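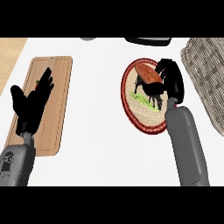
Fig. 1. Cutting board with a groove near the edge.

Unit 5: Wood and water

Wood takes water from the air and gives it back. In July a plank becomes wider, and in winter it shrinks again. The length changes very little.

At Hernovby we weighed 14 oak samples before drying. The heaviest was 3000 g, and after one day in the room it was 2987 g.
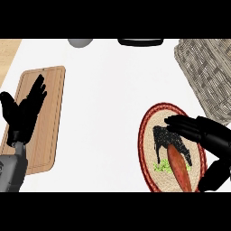 Movement across the grain is what opens a joint – please remember this for the test. Faint grain lines, like those on the pale wood at the upper left, can be hard to read, so use a lamp from the side. Mark the direction with pencil before you cut.

Reading: Willance handout, part 5.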